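Licht und Sehen am Arbeitsplatz
Handout zur Einheit 2: Leuchtdichte, Reflexion und die Wahl der Tischfläche

Zum Gebrauch dieses Handouts
Das Handout ersetzt nicht die Vorlesung. Es enthält die Begriffe, die ich an der Tafel entwickelt habe, dazu eine Rechnung und die Aufgaben für die Übung. Wer in der ersten Einheit gefehlt hat, soll bitte zuerst die Definitionen von Lichtstrom und Lichtstärke nachlesen. Die Folien liegen wie immer auf Wimis im Ordner der Einheit.

1. Beleuchtungsstärke und Leuchtdichte
In vielen Betrieben wird bei einer Begehung nur die Beleuchtungsstärke E gemessen. Das Messgerät liegt auf dem Tisch und zeigt einen Wert in Lux. Dieser Wert sagt, wie viel Licht auf die Fläche fällt. Er sagt noch nichts darüber, wie hell die Fläche für das Auge erscheint. Das Auge sieht die Leuchtdichte L, und diese hängt davon ab, welchen Teil des Lichtes die Fläche in die Richtung des Auges zurückgibt.

Für eine vollkommen matte Fläche gilt:
L = ρ · E / π
mit ρ als Reflexionsgrad, E in Lux und L in Candela pro Quadratmeter.

Rechnung aus der Vorlesung: Im Montageraum der Firma Drodier wurde auf der Tischfläche eine Beleuchtungsstärke von 554 lx gemessen. Der Reflexionsgrad der Platte beträgt 47 %. Daraus folgt L = 0,47 · 554 / π = 82,9 cd/m². Bitte beachten Sie, dass der Reflexionsgrad als Dezimalzahl eingesetzt wird. Dieser Fehler kommt in den Klausuren leider jedes Jahr vor.

2. Gerichtete und diffuse Reflexion
Eine matte Fläche verteilt das Licht in alle Richtungen, eine glänzende Fläche wirft es bevorzugt in eine Richtung zurück. Die meisten Tischplatten liegen zwischen diesen beiden Fällen. Eine feine Struktur an der Oberfläche macht das Spiegelbild einer Leuchte breiter und schwächer. Das ist für die Arbeit angenehmer, aber die Fläche ist dann oft schwieriger zu reinigen. In einem Labor kann dieser Nachteil schwerer wiegen als in einem Büro.

Die Formel aus dem ersten Abschnitt darf man bei glänzenden Flächen nicht verwenden. Hier ändert sich die Leuchtdichte mit dem Blickwinkel, und sie muss aus der Position der arbeitenden Person gemessen werden — also in Augenhöhe und mit Blick auf die Sehaufgabe.

3. Kontrast zwischen Objekt und Umgebung
Ein Objekt wird erkannt, wenn sich seine Leuchtdichte oder seine Farbe von der Umgebung genügend unterscheidet. Daraus könnte man schließen, dass ein möglichst großer Kontrast immer gut ist. Für die Kontur eines Gegenstandes stimmt das zum Teil. Für die Einzelheiten auf dem Gegenstand stimmt es nicht immer: Wenn das Auge sich an einen dunklen Hintergrund anpasst, können kleine Unterschiede auf einer sehr hellen Fläche verloren gehen. Bei Kameras ist die Wirkung noch deutlicher. Bei einer Belichtung, die zum dunklen Hintergrund passt, geraten helle Flächen leicht in die Sättigung und ihre Kanten werden weich.

Aus diesem Grund ist eine Tischfläche mit mittlerem Reflexionsgrad für wechselnde Aufgaben oft die bessere Wahl. Dunkle Flächen sind sinnvoll, wenn nur helle Teile bearbeitet werden und es vor allem auf den Umriss ankommt. Man soll dann aber die Beleuchtung getrennt regeln können.

4. Zum Vorgehen bei der Begehung
Notieren Sie zuerst die Sehaufgabe und erst danach die Messwerte. Messen Sie mit der Beleuchtung, die bei der Arbeit wirklich benutzt wird. Das Tageslicht ist gesondert anzugeben, mit Uhrzeit und Himmelszustand. Der Schatten der messenden Person darf nicht auf den Messkopf fallen. Bei verstellbaren Leuchten gehört auch die Stellung des Armes in das Protokoll. Das Formular von Seveo hat dafür kein eigenes Feld, benutzen Sie bitte die Zeile für Bemerkungen.

Aufgaben für die Übung
a) Berechnen Sie die Leuchtdichte der Tischfläche bei Drodier für den Fall, dass die Beleuchtungsstärke halbiert wird.
b) Erklären Sie in wenigen Sätzen, warum zwei Flächen bei gleicher Beleuchtungsstärke verschieden hell erscheinen.
c) Wählen Sie einen Tisch in Ihrer Umgebung und beschreiben Sie, wie sich das Spiegelbild der Leuchte verändert, wenn Sie den Kopf langsam bewegen.

Abgabe auf Wimis bis zur nächsten Einheit, als eine Datei.

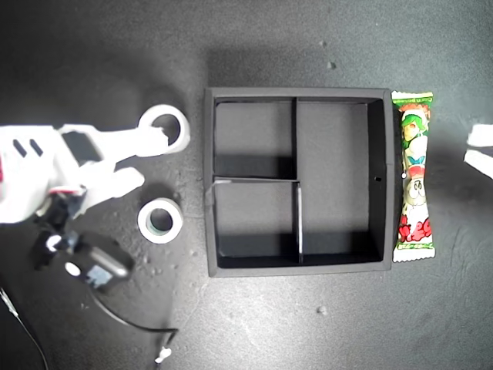
Abb. 1: Hell beleuchteter weißer Kunststoff vor dunkelgrauer, fein strukturierter Tischfläche (zu Abschnitt 3).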